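BUS 214 Small Firms and How They Talk to Themselves
Handout 4: The Notice, the Memo and the Meeting
Instructor: Henok Workneh
Revised 10/2/20

Read this before the tutorial. Reading it during the tutorial is also a tradition, and I can't stop you, but the people in your group can see your screen.

Where we left off

Last week we dealt with formal channels: the org chart, the reporting line, the staff handbook that weighs as much as a toddler. This week is the stuff that actually moves. Most of what an employee in a small firm knows about her job she learned from a colleague, a scrap of paper, or a conversation in a doorway that both parties remember differently.

Arben Bošković calls this the "working layer" in the course reader (chapter 5, the one with the photocopied staple down the middle). His claim is that the working layer fills whatever space management leaves open. If the official procedure is silent on who orders toner, somebody will have written it down somewhere, probably on the back of something else.

The posted notice

A notice is a one-way message with no addressee and no expiry date. It's cheap, it stays put, and it asks nothing of its author once the magnets are on. 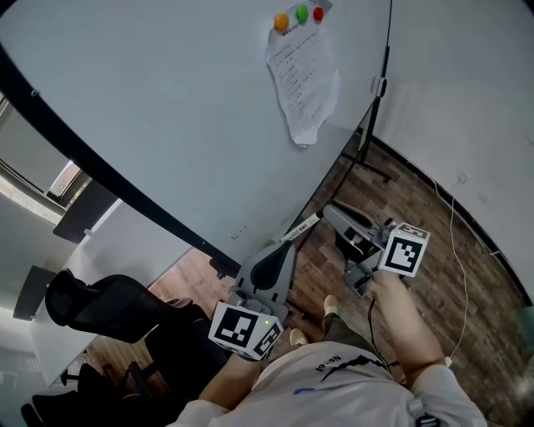

Its weakness is decay. In the first few days people read it. After that it becomes part of the wall. Bošković's term is "furniture text", and you should be able to define it: writing that is still physically present but has stopped being a message. The test is to ask staff what the notice says without letting them look. At Grander, the furniture wholesaler in our running case, most of the warehouse could tell you where the forklift notice hung and almost none could tell you what it wanted.

Things to look for when you audit a notice:
- Is there a date on it?
- Is there a name on it, and does that person still work there?
- Could a new hire act on it without asking anybody?
- Has someone added to it in pen? (Treat additions in pen as the real policy until proven otherwise.)

The memo

A memo has an addressee, so it can be ignored by name. Firms like memos for the record they leave. Teko, our second case, went through a period of sending a memo after every customer complaint, which produced a handsome archive and the same complaints. When the new office manager went looking for the returns policy she found 5 versions, two of them marked FINAL and one marked FINAL USE THIS. She used a different one, and it worked fine.

For the exam you need the distinction between a memo that instructs and a memo that insures. The first kind is written so that something gets done. The second is written so that, when it doesn't, the author can forward it. Tone is a poor guide. Look at the verbs, and look at who is copied.

The meeting

Meetings are expensive, and firms rarely do the sum. Suppose a room costs the business 100 dollars an hour in wages, and the weekly catch-up takes an hour. Over a year that's roughly 5000 before anyone has bought a muffin. Softić & Daughters, the bakery supplier, did the arithmetic and cut their Monday-style catch-up to a standing chat by the loading door. Sales didn't budge. Morale rose a little, though the loading door is draughty and by winter the chats had become very short indeed.

What a meeting does well is let people see each other's reactions. A raised eyebrow across a table carries information that no memo can. Whoever is speaking can back up, rephrase, or hand the thing over and let someone else have a go.

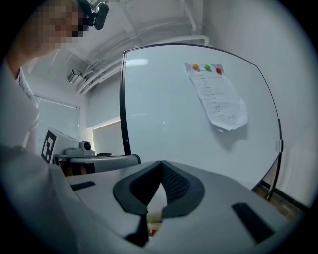
Tutorial exercise

Work in groups of 4. Each group takes Vomden, the plumbing supply firm described at the end of chapter 5. Management has decided that all van keys must be signed out in a logbook. Draft the notice, then the memo, then a half-page agenda for a meeting on the subject. Be prepared to say which one you'd drop.

Written assignment

Pick an organisation you know: a workplace, a club, a rink, your cousin's café. Find one message that has gone furniture and trace it back as far as you can. Who put it up, what was the problem at the time, and does the problem still exist? Get permission before you quote anybody.

The limit is 3000 words including footnotes. I have met students who keep their whole argument in the footnotes, and I now count them.

Due at the end of the unit, through the portal. If the portal is down, email me a copy and keep the sent message. You will note that this is a memo of the second kind.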